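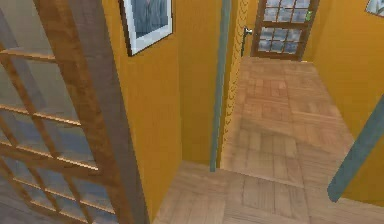 A paned door standing open onto a yellow hallway, in a computer rendering.

The hallway track was supposed to save us

Every developer conference I've gone to in the past few years has told me the same thing from the stage before the first coffee break. The real value, the host says, is in the hallway. Go meet people. Skip a session if the conversation is good. Everyone nods, and then everyone goes to the sessions, because somebody's employer paid for them.

I've started to wonder why we let organizers get away with this. If a restaurant told you the best part of dinner was the parking lot, you'd ask for a discount.

Nallwood is the one that got me thinking. It's a regional software conference, two days in January, with 1,402 badges printed this year according to the closing slide. (Badges printed, please note. I asked how many had been picked up and was told that number wasn't ready.) The theme was "Shipping Together." There were four tracks, one of them run entirely by sponsors, though you had to read the schedule's small type to learn that.

The biggest sponsor was Hiltix, which sells a deployment dashboard. Its morning session promised a team that had gone from monthly releases to 30 a day. I sat through all of it waiting for the part where somebody explained what was in those releases. Thirty of what? A release can be a rebuilt payment system or a comma. When I got to the microphone and asked, the speaker said the important thing was the cadence. A few people clapped, and I don't know which of us they were clapping for.

Zutine had the slot after lunch. Its pitch is that a tool can read your team's tickets and tell you who is about to burn out. The demo used made-up data, as demos do, and flagged one made-up engineer in red. What the manager should do next with this red engineer was left as a matter of "culture." I would have liked to hear from one company that had used it for a year and what happened to the people in red. The booth had a stack of quotes from pilot customers, every one of them about how easy it was to install.

None of this makes Nallwood a bad conference. It's about average, and that bothers me more. The talks get picked from proposals by a panel that can't see the talks, only the titles and two paragraphs. So people get good at titles. I've been on one of those panels myself. We had 200 proposals and two evenings, and I can tell you that anything called "How We" did better than anything called "Notes On," regardless of what was in it.

Ashok Kandpal gave the talk I'd have paid for. He maintains billing software for a shipping company, and he spent his half hour on a migration his team abandoned. They were moving off an old job scheduler called Dubey, written in-house long before he got there, and they had given themselves six months. At the end of six months they had moved the easy jobs. The hard ones depended on Dubey running things slightly late, which no document mentioned and three other systems had come to count on.

So they stopped. They put Dubey back, wrote down what it did, and gave it tests. He showed the tests. He showed the email where he told his director, and read the reply out loud, which was one word long and not a word I'd expect this magazine to print.

His room held 100 and wasn't full. Across the corridor they were turning people away from a panel on the future of teams.

I found him afterward by the coat rack and asked if he thought he'd helped anyone. "Maybe a couple," he said. "One guy asked if he could have the slides. Then he asked if I could take out the company name so he could show his boss as if it was research."

That was my hallway conversation, and yes, it was good. I'd point out that it only happened because I'd just heard a talk with something in it. The other conversations I had at Nallwood, and I made a point of having plenty, were about parking, layoffs and whether the afternoon cookies were the same cookies as the morning. People don't turn interesting by being let out of a room.

Organizers could test their own claim pretty cheaply. Drop the sponsor track, leave those hours blank, cut the ticket price to match and see who still comes. I suggested this on the feedback form, in the box under the question asking how likely I was to recommend Nallwood to a colleague. I gave it a six. The form then thanked me for my enthusiasm and offered early-bird pricing for next year.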